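Suture Practice Gallery
Kaltell Skills Room, October

Contents: Room and benches | Tissue | Needle and incision | Thread and knots | Clearing up

This page is about the suturing block at the Kaltell skills room. The block covers closing a straight cut in soft tissue, first by hand and then with instruments. Notes are by Ľudovít Murín, who runs the bench sessions. Click any picture for the larger version. Gallery 2 has the bowel and vessel exercises.

Tissue

For the straight cut we use a pale piece with a flat surface and no old needle holes near the middle. Each piece is kept moist while it is on the bench. A dry surface drags on the thread and tears sooner at the edges, and people then blame their knots.

The cut is made in one pass, straight, and left alone until the needle is loaded. Learners are asked to look at the whole length of it before they start and to decide where the first and last stitches will go. Most put the first one too close to the end.

Needle and incision

The needle is small and curved. It should be held firmly in closed jaws before it goes anywhere near the edge of the cut. Murín asks for a pause at this point to check the angle of the tip. If it leans back, set it down and pick it up again.
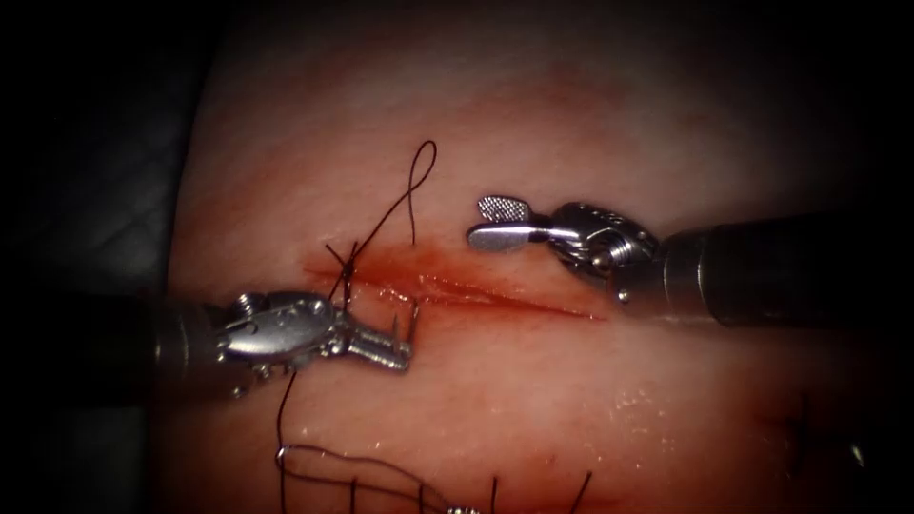

Needle held in the left instrument, just below the incision. The jaws on the right are open. The reddish area is wider at the left end of the cut, and the line gets thinner toward the right.

Thread and knots

Cut the thread short for a single stitch and longer for a running one. Too much thread is the usual problem in the first week. It loops over the instruments and gets caught in the joints, and time goes into freeing it.

Knots are tied flat and pulled down evenly, until the edges touch and no further. If the tissue puckers or turns white around the stitch, it is too tight. Leave tails long enough to grip. We check spacing with a plain ruler after the last knot and write the result on the Hendus sheet, along with the piece number.

Clearing up

Needles go in the sharps box first, before anything else leaves the bench. Tissue goes in the lidded bin by the sink. Wipe the bench with the Cardoso cleaner, let it stand, then wipe again with water. Trays go back on the lower shelf with the label facing out.

Bench bookings for the next block are on the Poltance calendar. There are 8 places, and the room opens at 8 in the morning. Requests for print copies of the gallery pictures should give the page title and go to the front desk.

Back to gallery index | Gallery 2: Bowel and vessel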